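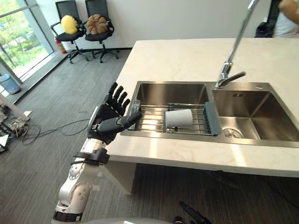 Can a drying rack stay over the basin while the sink is in use?
It can stay in place if the sink has a second basin of its own. Washing and rinsing are done in the free basin, and water from the rack drains into the one beneath it.

Products > Kitchen > Sinks and Worktops

Thursday, January 23, 2020
By Noémie Carrier, Grurnmont Press Office

Grurnmont adds Tero sink and rack set to the Clivon worktop range

Grurnmont has added a two-basin sink and matching drying rack to its Clivon range of kitchen worktops. The set is sold under the name Tero and will be delivered to dealers from March. It replaces the Fehr set, which had a single basin and a separate draining board.

The Tero sink is made of stainless steel with a brushed finish. The basins are set side by side and share one tap, mounted at the rear near the divider. The tap is chrome, with a tall spout and a lever handle. Basin depth is 260 mm on both sides. The sink can be fitted to new Clivon worktops or to existing ones with a suitable cut-out, and a paper template is packed with each unit.
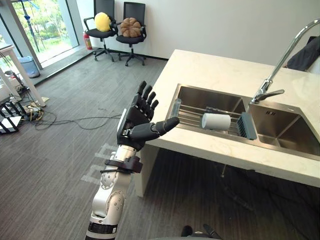

Two-basin sink in a pale stone counter, with the drying rack over the left basin.

The rack is made of parallel metal rods with an end piece at each side. Cups, lids and small items of cutlery can be laid directly on the rods. Maximum load is 25 kg, spread evenly. Point loads, such as a full stockpot, should be placed in the basin. The rack lifts out without tools and may be washed in a dishwasher at normal temperatures. End pieces are available as spare parts.

Clivon worktops are supplied in a pale stone finish with a thick front edge. Where a run of worktop finishes in open floor, a side panel in the same colour can be ordered to carry the end of it. The panel is cut to height at the works, so the finished floor level must be stated on the order form.

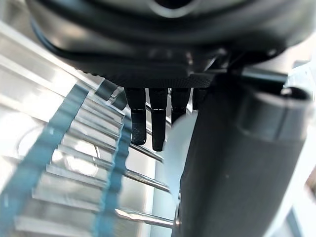
Dealers who hold stock of the Fehr set may continue to sell it until supplies run out. Spare wastes and seals for Fehr will be kept on the parts list, but the draining board will not be made again. The Fehr cut-out is smaller than the one needed for Tero and must be enlarged before fitting. This work should be carried out by an approved fitter, as it affects the worktop guarantee.

The first production run is 300 sets. The guarantee on the sink and rack is 2 years from the date of purchase. Fitting instructions and cut-out drawings can be requested from the Grurnmont press office or from any Clivon dealer.

Shares: 14 | Comments: 3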